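Stono Recipe Card Text

Plain-text transcriptions of handwritten and typed recipe cards from Berport households. Maintained by Booker Okafor and Roxana Matei.

Contents

The set holds 2399 cards in two folders, cards and notes. Each card is one text file with the title on line one, the ingredients next, a blank line, then the method. The notes folder has anything written on the back, such as "too sweet, use less" or a phone number. Phone numbers have been replaced with the word NUMBER.

Most cards are in English. Some 145 are partly in Romanian, and those were typed by Roxana with the accents kept. No translation is supplied.

Transcription rules

Spelling is left as written. "Margerine" stays "margerine". Crossed-out words are dropped unless the replacement can't be read, in which case the crossed-out word is kept in square brackets. Fractions are typed with a slash, so 1/2 cup. Oven settings like "slow" or "hot" are not turned into degrees.

A question mark in curly brackets means a word neither of us could read. If you know what a word should be, open an issue with the card number and your reading.

Known problems

Cards for Pop cake appear under several titles, and we have not merged them. Two files in the pickles group have their methods swapped. This will be fixed in the August release.

Stains hid the quantities on a number of the jam cards. Don't cook from those without checking another recipe, and don't can anything from this set at all. Many of the old canning times are too short by current standards.

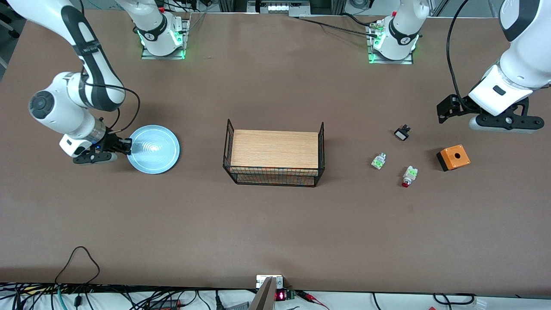 Loading

Files are UTF-8 with Unix line endings. The index file, index.tsv, gives card number, title, group and language. Titles can repeat, so join on card number. The Plarus import script expects the older comma-separated index and will fail on this one.

Use and credit

Free for any non-commercial use. Please credit "Stono Recipe Card Text, Okafor and Matei". Family names were removed from titles before release, so "Aunt ___'s rolls" is how the file should look.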